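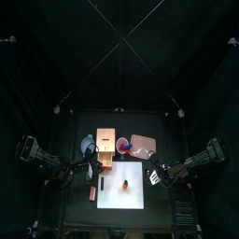 Filed under: Kitchen > Cleaning & Care
Print this page | E-mail to a friend

Getting stains out of a white plastic chopping board

Quick one, have had a few e-mails asking. Beetroot, carrot, turmeric, curry paste. All come out, mostly. Turmeric takes two goes.

What you need

Bicarb (any supermarket tub)
Half a lemon, the squeezed one from last night will do
Coarse salt
Thin bleach, only for the bad ones
A stiff brush — not a wire one
Old tea towel

Step 1. Scrape and rinse

Flat edge of a dough scraper or the back of a knife. Rinse cold first, then hot with washing up liquid. Do the edges and inside the handle hole aswell, that's where the grot sits. Cotton bud if your brush won't go in.

Step 2. Salt and lemon

Good handful of salt over the board, scrub in circles with the cut side of the lemon. Leave 17 minutes. I used to say 15 but that's how long my radio programme runs, so 17 it is. Rinse. Carrot marks usually gone by now. 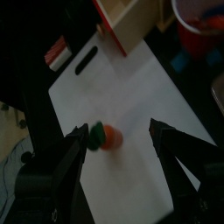
Step 3. Bicarb paste

Three spoons of bicarb, one of water, should be like toothpaste. Spread it on thick over whatever's left and go and do something else for an hour. Brush off under the hot tap. Yogesh Kushwaha wrote in to say he adds a splash of vinegar for the fizz. Fun to watch, didn't make any difference on mine.

Step 4. Bleach, if you must

Two teaspoons to a litre of cold water, in the sink, board fully under. Window open, gloves on. Never with the lemon or vinegar still on it — rinse properly before you start. Ten minutes, then rinse and rinse agian. Stand it up on its edge to dry, not flat on the worktop.

Step 5. Sunshine

For orange stains this beats everything above. Outside or on a bright windowsill, stained side up, a whole day. Works best in August obviously. In winter it just takes longer, I've left one out all week.

When to give up

Deep knife grooves you can feel with a fingernail. Black specks that survive the bleach. A board that rocks. Bin it or keep it for the shed. My old Brora one went to the shed and now has paint on it.

Dishwasher?

Check the back of the board. Thick ones are usually ok on the bottom rack, thin bendy ones warp. My Marquez went like a crisp.

Updated 1/29/23: Shalini Lodhi asks about wooden boards. Salt and lemon yes, bleach no, soaking no. Will do a seperate page when I get a minute.

Print this page | E-mail to a friend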